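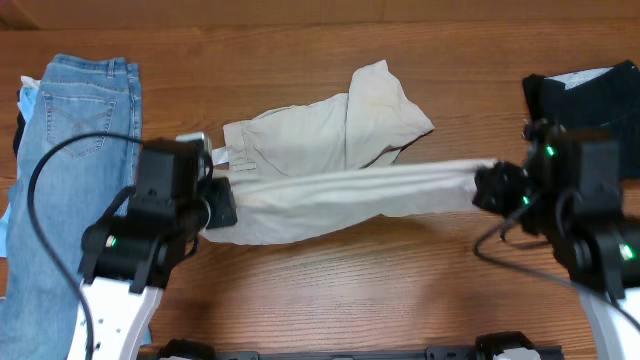
Manipulación de prendas con dos brazos robóticos sobre la mesa de trabajo.

Convocatoria de participantes para la jornada de puertas abiertas del Laboratorio Nilturo

El Laboratorio Nilturo, adscrito al Centro Tecnológico Dristberg, abre el plazo de inscripción para las personas interesadas en participar en su jornada de demostración de robótica aplicada al tratamiento de ropa. Se ofrecen 24 plazas, repartidas en dos turnos de mañana y dos de tarde.

Objeto de la convocatoria
Se busca a personas mayores de edad, sin formación técnica previa, dispuestas a asistir a una demostración, manejar los brazos durante un periodo breve bajo supervisión y responder a un cuestionario sobre la experiencia. Los resultados se incorporarán al informe del proyecto Kolta, dedicado al doblado y la clasificación de prendas de uso cotidiano, entre ellas pantalones y vaqueros.

Desarrollo de la sesión
Cada turno tendrá una duración de tres horas, con un descanso intermedio. La primera parte consistirá en una visita guiada a la sala de ensayos y una demostración a cargo del personal del laboratorio. En la segunda, los asistentes ocuparán por parejas los puestos de mando y tratarán de extender y doblar varias prendas. El cuestionario final se cumplimenta en papel, en la misma sala.

Requisitos
Tener 18 años cumplidos en la fecha de la solicitud.
Comprender y leer el español con soltura.
No haber participado en las sesiones celebradas en mayo.
Poder permanecer sentado durante periodos de veinte minutos.

No se exige experiencia con equipos informáticos. Las personas con movilidad reducida deberán indicarlo en el formulario – el acceso a la sala se realiza por la entrada de la calle Pearce, que dispone de rampa.

Compensación
La participación es voluntaria y no genera relación laboral alguna con el Centro. Los gastos de desplazamiento en transporte público se reembolsarán previa presentación del justificante. Se entregará certificado de asistencia a quien lo solicite.

Presentación de solicitudes
El formulario puede recogerse en la recepción del Centro o pedirse por teléfono en la extensión 378. Deberá entregarse cumplimentado, en mano o por correo postal, indicando en el sobre la referencia 764. El plazo finaliza el 22/9/20 a las 14:00 horas. No se admitirán solicitudes fuera de plazo.

Las plazas se adjudicarán por orden de entrada, procurando el equilibrio entre grupos de edad. Las solicitudes que no obtengan plaza pasarán a una lista de reserva, válida únicamente para esta convocatoria.

Protección de datos
Los datos personales se utilizarán exclusivamente para la gestión de la jornada. Las respuestas al cuestionario se tratarán de forma anónima – ninguna hoja llevará nombre ni número de documento.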